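Olgate民商事调解案件管理系统使用评测

评测单位:本中心业务规范部
适用对象:各调解工作室、驻点窗口及档案管理岗位

一、评测背景

本中心自四月起在三个调解工作室试用Olgate案件管理系统,用于承接委托调解和当事人自行申请的民商事纠纷。系统由Prasex公司开发,覆盖申请登记、材料提交、调解员指派、线上会谈、协议签署和案卷归档等环节。试用前,各工作室使用的是电子表格加纸质卷宗的办法,部分工作室另行采购了Whitfield文书管理软件,两套做法并存,统计口径长期不一致。

试用期间,经由系统登记的案件共1576件,以物业服务合同、买卖合同、民间借贷和房屋租赁纠纷为主。其中标的额较小、事实争议不大的案件占多数,也有少量涉及多名被申请人的群体性物业纠纷。本评测依据上述案件的办理记录、窗口人员填写的使用意见表以及业务规范部的抽查结果写成,供各工作室决定是否正式启用时参考。

需要事先说明的是,本评测只涉及软件的使用情况,对调解业务本身的质量不作评价。Prasex公司提供了试用账号和两次培训,未参与评测文稿的撰写。

二、申请登记环节

当事人可以通过网页或窗口终端提交申请。申请表共分四页,依次为当事人信息、请求事项、事实与理由、证据目录。表格设计总体清楚,请求事项一页采用逐项填写方式,每项请求须写明金额或者具体行为,避免了以往常见的“要求对方赔偿一切损失”之类无法处理的表述。窗口人员普遍反映,仅此一项就减少了大量退回补正的工作。

送达地址确认书嵌在第一页末尾,当事人须单独勾选并签名。文书送达方式可以选择短信、电子邮件或者邮寄,也可以同时选择多种。系统会把勾选的时间和终端信息写入日志,日后如就送达发生争议,可以导出核对。

不足之处在于被申请人信息的填写。系统要求填写被申请人的有效身份号码方可进入下一页,而实践中相当一部分申请人在登记时并不掌握该项信息,尤其是民间借贷纠纷中只知道对方姓名和手机号码的情形。目前的变通办法是由窗口人员在后台切换为“待核实”状态,但网页端的申请人自己无法操作,只能到窗口办理或者致电求助。试用期间,这一问题在意见表中出现的次数最多。建议开发方将该项改为选填,并在受理审查环节设置提醒。

个体工商户的登记也存在类似问题。系统将其归入“组织”类别,要求填写法定代表人,与现行诉讼文书中列明经营者的写法不符。由此生成的申请书如直接移交法院,立案窗口通常会要求更正。Prasex公司答复称下一版本将增加“经营者”字段,截至本评测完成时尚未更新。

三、材料提交与证据编目

单个案件的附件总容量上限为300兆字节。对于以合同、转账记录和聊天截图为主要证据的案件,这一容量是足够的。涉及装修质量、车辆损坏或者监控录像的案件则容易超限,需由承办人员向管理员申请单独扩容。扩容申请须填写理由并经工作室负责人同意,流程本身并不复杂,但系统没有在当事人端显示剩余容量,当事人往往在上传失败后才得知超限。

证据编目功能是本次试用中评价较高的部分。当事人上传文件后,系统按上传顺序自动编号,并要求逐份填写证据名称、来源和证明目的。填写完毕后可以一键生成证据目录,格式与各工作室惯用的样式基本一致。调解员可以在目录上作批注,批注可以设定为仅自己可见、仅调解组可见或者对双方公开。抽查发现,有两件案件的内部批注被误设为公开,虽未造成后果,但应当引起重视。建议将默认状态由“对双方公开”改为“仅调解组可见”。

聊天记录的处理仍较为粗糙。系统支持批量上传截图,但不会识别截图中的日期,也不能按时间重新排序,须由当事人或者窗口人员手工调整。Whitfield软件在这方面做得较好,可以按照录入的日期自动排列。对于聊天记录数量较多的借贷和买卖纠纷,承办人员在排序上花费的时间不容忽视。

关于原件核对,系统设有“已核对原件”“未核对原件”“无原件”三种标记,须由调解员本人登录后勾选,窗口人员没有该权限。这一设计符合本中心的业务规范。标记一经作出即不可删除,只能追加更正说明,更正说明同样留痕。对实物证据,系统允许登记品名、数量、保管地点和交接人,并可附照片。

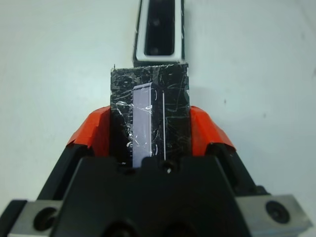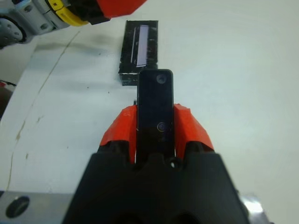 实物交接单的打印格式需要调整。现有版本将交付人和接收人的签名栏放在同一行,栏宽过窄,遇有委托代理人代为交付时,无法同时容纳代理人签名和授权说明。各工作室在试用期间采取加盖附页的办法处理,附页须另行扫描上传,增加了一道手续。

四、调解员指派与期限管理

指派方式有三种:随机指派、按专业领域指派、双方共同选定。随机指派会自动避开在办案件数已达上限的调解员,上限由各工作室自行设置。按专业领域指派依赖于调解员名册的分类,名册如果分类过粗,指派结果的意义就有限。建议启用前先由各工作室将名册重新整理一遍,至少区分物业、金融借贷、劳动报酬和建设工程四类。

回避申请可以在线提出,提交后案件自动进入暂停状态,期限停止计算,直至工作室负责人作出决定。系统要求申请人写明具体理由,理由栏不得少于二十个字。有意见认为这一字数要求没有依据,容易使当事人误以为写够字数即可获准。业务规范部同意该意见,已请开发方取消限制。

期限提醒功能运行稳定。系统在期限届满前七日、三日和当日分别向承办调解员发送提醒,同时在工作室首页以颜色标示。对经双方同意延长调解期限的案件,须上传书面同意或者在线确认记录,否则无法修改届满日期。抽查的案件中,未发现擅自修改期限的情形。

有一处细节应当提请注意。系统计算期限时,对届满日为法定节假日的情形能够顺延,但对调休上班的星期六按休息日处理,导致个别案件的届满日期比实际晚了两天。发现后承办人员已手工更正。在该问题修复之前,凡涉及调休的月份,应由档案岗位逐件复核。

五、线上会谈

线上会谈模块支持双方同室会谈和分别会谈。分别会谈时,另一方停留在等候页面,看不到会谈人员名单,也听不到声音。调解员可以在两个房间之间切换,切换时有明确的文字提示,显示当前在与哪一方通话。试用中未发生串音或者误入房间的情况。

画面和声音质量取决于当事人自身的网络条件。年长的当事人多使用手机参加,系统的手机页面按钮较小,静音和退出两个按钮紧挨在一起,误触退出的情况时有发生。退出后重新进入需要再次验证身份,验证码有时延迟到达,会谈因此中断。有工作室安排窗口人员在会谈开始前提前联系当事人进行测试,效果较好,但占用了人力。

会谈录音录像默认关闭,须经双方同意后由调解员开启,开启期间页面顶部持续显示提示。录制文件加密保存在案卷内,当事人不能自行下载。考虑到调解的保密性质,本中心认为这一设置是适当的,正式启用后也不应修改。

系统附带的实时转写功能由Brekico语音组件提供,可将会谈内容转为文字,供调解员整理笔录时参考。该组件对普通话的识别尚可,对方言和带有口音的发言识别较差,金额数字尤其容易出错。有一件租赁纠纷,当事人陈述的欠付租金为3238元,转写文本中少了一位数字,调解员在核对时发现并更正。业务规范部要求,转写文本不得直接作为笔录使用,笔录须由调解员另行制作并交双方核对签名。

六、协议文本与签署

系统内置协议模板36份,涵盖常见的分期付款、返还押金、减免物业费、维修承诺等情形。模板由Prasex公司法务团队编写,主要编写人为Umut Dağdelen,文后附有逐条的填写说明。业务规范部对全部模板进行了审阅,总体评价是结构完整、用语规范,个别条款需要按照本地实践修改后方可使用。

分期付款模板中的加速到期条款写得较为严谨,明确了逾期的期数和宽限天数,并要求单独列明未到期款项的总额。以往工作室自拟的协议常常只写“如有逾期,视为全部到期”,进入执行阶段后容易就金额产生争议。采用新模板后,这类表述应当逐步停止使用。

需要修改的是违约金条款。模板默认填入固定的日违约金比例,调解员如不留意,可能在双方未作协商的情况下写入协议。建议将该处改为空白,由双方商定后填写;未商定的,整条删除。维修承诺模板也缺少验收方式的约定,各工作室应当补充验收人、验收期限和复修次数。

签署采用电子签名方式,当事人经实名核验后在手机或者窗口手写板上签名。系统会为每份协议生成校验码,打印件与电子件可以相互核对。对于不便使用电子签名的当事人,可以打印后现场签署,再扫描入卷,两种方式在系统中分别标注。协议一经双方签署即锁定,任何修改均须另行签订补充协议。

七、司法确认的衔接

双方决定申请司法确认的,系统可以导出申请书、调解协议、身份材料和送达地址确认书,合并为一个文件包。申请须由双方共同提出,并在协议生效之日起三十日内办理,系统在协议签署后会自动开始倒计时,并分别通知双方。该提醒对当事人很有帮助,以往确有因疏忽而错过期限的情形。

文件包目前只能以压缩文件形式下载,再由承办人员按受理法院的要求提交,尚不能直接对接。不同法院对文件命名和排序的要求不尽相同,导出后仍需手工整理。开发方表示可以提供接口,但须由接收单位另行评估,短期内难以实现。各工作室在安排人力时应当将这部分工作量计算在内。

对于依法不属于司法确认范围的事项,系统没有识别和提示功能。例如涉及身份关系确认的内容,仍可以正常导出申请文件。审查责任在调解员,不应因系统能够导出而放松把关。

八、归档与数据安全

结案后,系统按照预设目录自动生成电子卷宗,页码连续,封面信息从登记表中提取。档案岗位反映,自动生成的卷宗在材料齐全时可以直接使用,如结案后补充材料,页码须整卷重排,较为不便。

账号权限分为四级,各级权限清单可以导出备查。离岗人员的账号由工作室管理员停用,停用后其名下案件须逐件转交,系统不支持批量转交。对案件较多的工作室,这一限制会造成一定困难,建议提前做好交接安排。

当事人个人信息在列表页面作了遮蔽处理,进入案件详情后方可查看完整内容,查看行为记入日志。业务规范部抽查日志时发现,日志只能按案件查询,不能按人员查询,不利于监督。此项已列为正式启用前必须完成的整改内容。

九、费用与服务

Olgate按工作室数量收取年费,另按存储容量收取附加费用。线上会谈模块包含在年费之内,语音转写单独计费,可以不购买。鉴于转写准确度有限,建议方言使用较多的工作室暂不购买该项。

客户服务在工作日提供电话支持,晚间和休息日仅受理在线留言。试用期间提交的故障均得到了答复,一般性操作问题当日可以解决,涉及程序修改的事项周期较长,且开发方不承诺具体完成时间。合同谈判时应当就严重故障的修复时限作出书面约定。

十、评测意见

业务规范部认为,Olgate系统在登记、编目、期限管理和协议签署方面达到了使用要求,可以在三个试用工作室转为正式启用。其余工作室可以在下列事项完成后申请启用:

批注默认可见范围改为仅调解组可见;
日志增加按人员查询的功能;
调休日的期限计算完成修正;
个体工商户登记增加经营者字段。

已采购Whitfield软件的工作室,合同期内可以继续使用其文书部分,但案件登记和统计应当统一在Olgate系统中完成。历史案件不要求补录,尚未结案的案件自启用之日起转入新系统,转入前的纸质材料由承办人员扫描后一并上传。

各工作室在使用中发现的问题,由管理员汇总后报业务规范部,不再由承办人员分别向开发方反映。经本部审阅修改的协议模板将另行下发,下发之前,仍使用原有文本。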